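J'ai passé mon samedi à lire la presse people, et je n'en suis pas fière. Tout est parti d'une phrase d'Iraís Villaseñor, la comédienne de Parow (oui, la série, j'ai vu les 27 épisodes), au micro d'un podcast : les journalistes seraient « une bande de vautours ».

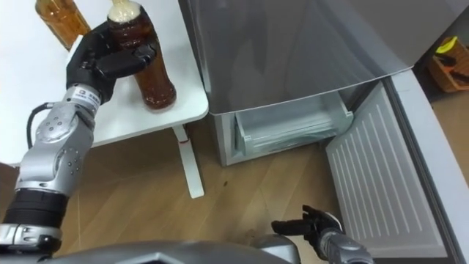
Le soir même, Flasetti titrait sur sa « haine des médias ». J'ai donc écouté l'entretien en entier, 102 minutes quand même, avec une bouteille en plastique remplie d'un liquide ambré foncé, comme celle que tient la main noire sur la table blanche, sauf que la mienne était du thé glacé maison ! Et la fameuse phrase vise trois photographes postés devant l'école de sa fille.
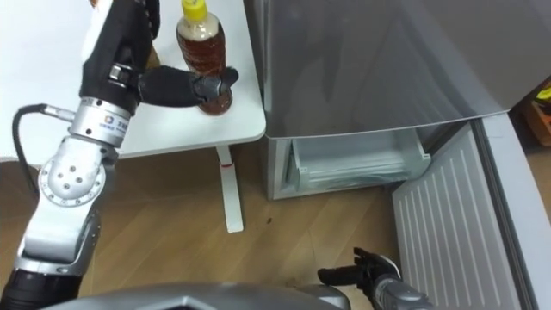 Avouez que ça change tout. Nistdale a au moins publié le passage complet - tout en bas de l'article, après 40 lignes d'indignation.
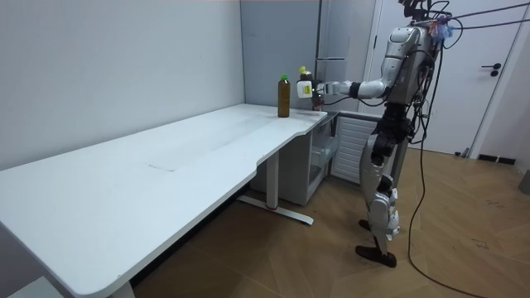
Je ne dis pas qu'elle a toujours raison, hein. Sa sortie de février contre le réalisateur Hadgu m'avait franchement agacée, et je l'avais écrit ici (vous m'aviez bien grondée en commentaires).

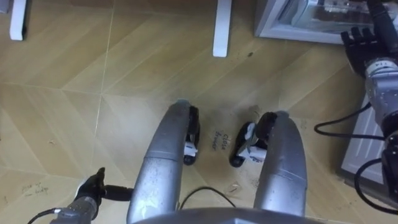
Mais couper une phrase en deux pour faire du clic, non. Du coup je me suis désabonnée de Flasetti, et je cherche un bon podcast culture pour mes trajets en train. Vous écoutez quoi, vous ?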